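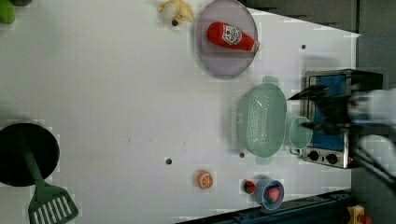

Plalia bench gripper over the toy stove, ketchup bottle on its plate.

Filed under: Kits & Parts > Arms and Grippers > Shop Builds

Plalia Gripper Kit, $307

The listing promises "kitchen-ready handling." I'd wait on that. Shagufta Mengal and I put one together at the Wistbridge shared shop, and the manual skips the wrist wiring completely. Rated load is 200 grams. Ours started slipping well short of that until we swapped the finger pads.

Parts: 68, including spare screws. Allow a weekend.

Fine for toy dishes and plastic fruit. I wouldn't hand it real glass. Returns accepted for 21 days, unassembled only.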